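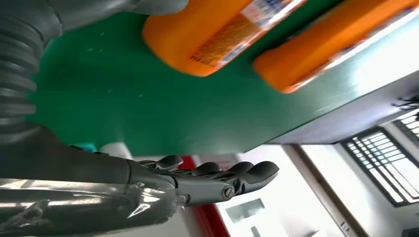 1/12

Short thread about local election results and the website where my district publishes them. I worked there as a temporary clerk this July, so I saw some of it from inside. English is my third language, please be patient with me.

2/12

Many people in Tuleren believe that somebody changed the votes on the screen. I understand why. At 21:15 the page showed one result for the Siriwan ward, and at 21:50 it showed fewer votes for both candidates. Votes should not go down in the evening.

3/12

The page and the count are two separate things. The count is on paper. The paper sheets are signed in the hall, and the district office types the numbers into a system called Flovell. The public page takes its numbers from Flovell.

4/12

A sheet from Siriwan was typed two times. It had 357 votes on it. A colleague saw the mistake when she compared the screen with the paper, and the second entry was removed. For this reason the total went down. The paper did not change at all.

5/12

The same evening the page was also very slow, and for 23 minutes it did not open. People put these two facts together and wrote "hacked". I would probably have written the same if I had been sitting at home.

6/12

Was there an attack? The district says that there were many login attempts on an old staff account, and that none of them was successful. The account belonged to a person who left the office long ago. It should have been closed on the day this person left.

7/12

This is the part that makes me angry. The supplier, Musow, sent a letter in spring asking every district to close old accounts and to use a second code at login. Our office had 40 accounts on the list and closed only 4 before the vote.

8/12

I asked why. I was told that the summer is busy and that the list was "in progress". I don't think anyone had bad intentions. But a list in progress is still an open door, and we were lucky that the password was a long one. 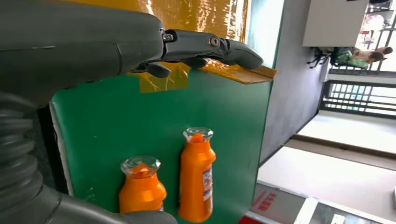
Bottles, green board

9/12

What I would like to see before the next vote:

The old accounts closed, with a date written next to each.

A note on the public page when a number is corrected, with the time and the reason.

A photo of every signed sheet, put online the same night.

10/12

The second point costs almost nothing. In Siriwan the corrected number stood there for the whole night without one word of explanation. The statement came the next day after lunch, and by then the screenshots were everywhere.

11/12

Some of you asked if you can check the sheets yourself. Yes. You go to the district office, ground floor, and ask for the results book. You may read it and make notes. You don't have to say why you want it. Bring an identity card, because they write your name at the desk.

12/12

I will go to the open meeting of the council and ask about the accounts that are still on the list. If they give me an answer in writing I will add it under this post. Please do not send angry messages to the clerks, they are not the ones who decide about the logins.

Small correction to 5/12: it was the results page that did not open. The main district website was working, only slow.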